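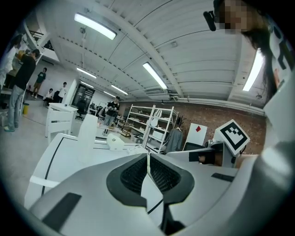

At one of the white tables, Trerkton

TABLE AND ROOM ASSISTANTS WANTED, part time, Trerkton main room

Posted November 4, 2021. Open until both spots are filled.

Quick version: we need two people to set tables, clear tables, sort small stuff into trays and keep the main room in shape between sessions. Paid. Start as soon as you can. Longer version follows, sorry for the rush, two of our regulars left in October and we are behind on everything.

The work

Putting things out on the white tables before a session, from a printed list. Taking them off again after. Wiping down. Getting trays back on the right shelf with the right label facing out. Sounds simple, mostly is, but the list matters. If it says the shallow tray goes at the back left, then back left, and not wherever there was room.

Between sessions you sort. Our item store has 2,801 pieces in it and every one has a number. Cups, lids, boxes, clips, spoons, odds and ends. Things come back in the wrong bin all the time. You find them, check the number, put them where they go. Broken or missing pieces get written in the blue binder (yes, paper).

Also some packing. Fridays a set of crates goes over to our second room at Girnesus and comes back Monday morning. Padding between the breakables, heavy at the bottom, list taped inside the lid.

And general tidying. Tape off the floor, stools under tables, walkways open, trash and recycling out at closing. Cables stay where they are, ask Roel before you move one.

Hours

12 hours a week to start, split over three shifts. Morning or late afternoon, tell us which you prefer and we will try. No nights. More hours are likely after the new year but we can't promise that yet so please don't count on it.

Pay

Paid every two weeks. First two shifts are training and are paid the same as the rest. You also get a 225 dollar sign-up payment once you have finished 10 shifts. Lunch is on us on packing days, usually sandwiches from Willems on the corner, tell us about allergies.

Who we're looking for

Someone who likes putting things back. Experience in a stockroom, school kitchen, library, theater props, hotel housekeeping, anything like that, all good. None at all is OK too if you can follow a list and ask when it's unclear.

You should be able to:
- stand for most of a shift, with breaks
- lift a packed crate with a second person
- read small printed labels
- show up on time, really. A late table holds up the whole room
- work near other people who are busy and talking, without needing to join in

18 or over. Students welcome. We'll work around exams if you let us know definately two weeks ahead.

Good to know about the room

It's a big open space and it carries sound. Light is decent. Gets chilly near the loading door so bring a sweater. Closed shoes only, long hair tied back when you are on packing, no food or drink at the tables, coffee corner is down the hall past the coat hooks. Phones in the lockers while a session is on.

Parking in back is for deliveries until noon, after that you can use it. Bus stop is a short walk, the Tornen line. Bikes go inside the side gate, not against the fence, the neighbors complain.

Who you will work with

Ruba Nseir runs the schedule and does the training. Roel Visser has the room itself, keys, lights, furniture. Kagiso Gumede keeps the item store and will be very happy to see you. Most shifts are you plus one other assistant.

How to apply

Send a short email to Ruba at the office address or drop a note at the front desk, marked TABLES. No cover letter needed. Just:

1. your name and a phone number
2. which days and times you can do
3. anything you've done before that's similar, a line or two
4. when you could start

We call people back in the order they write in. If it looks like a fit you come by for half an hour, see the room, set one table from a list and clear it again. Then we talk hours.

Already applied this summer? Write again please, the old list got lost when we changed mailboxes.

Questions on pay or paperwork go to Iddrisu Annan, mornings only. Everything else to Ruba. She is in the room most of the day so leave a mesage and she'll call when the session's over.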